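Subject: Re: Trakex hand-held grippers, anyone tried them on cloth?
Date: 4/15/23

> Has anyone on the list used the Trakex pair for fabric work? We have a
> quote from Carrilho for $2,863 with the software. I would like to know
> how they hold thin knits before July, when our budget closes.

We have had a pair on loan from Carrilho for 54 days. Our quote was $2,730, without the Trillus software.

Grip on knits is good. The black fingers close flat enough to hold one layer of a T-shirt, and you can pull it taut between both hands without it slipping much. Thick hems are harder, and you have to bunch the fabric a little first.

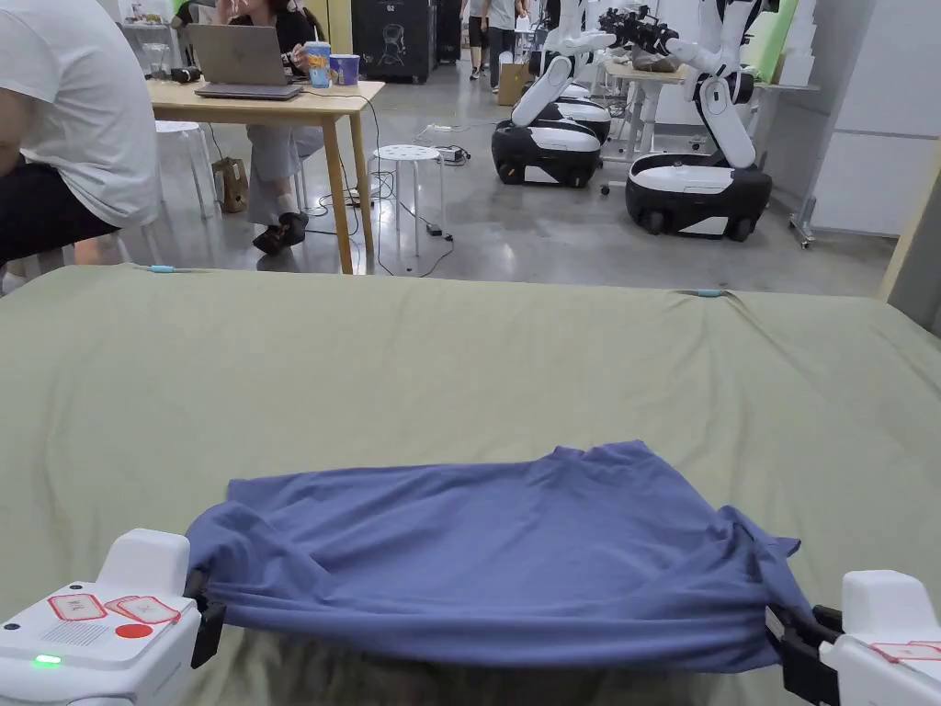 Clip your table cover down before you start. Ours kept riding up with the garment until we did, and we lost most of a morning to it.

We have 1,416 folds recorded so far. The left unit dropped its connection twice in that time, both times on a low battery. The manual is thin on charging, so ask Carrilho for the newer one.

I have not tried the Tirkex fingers. They are said to fit the same mount, but check that before you order.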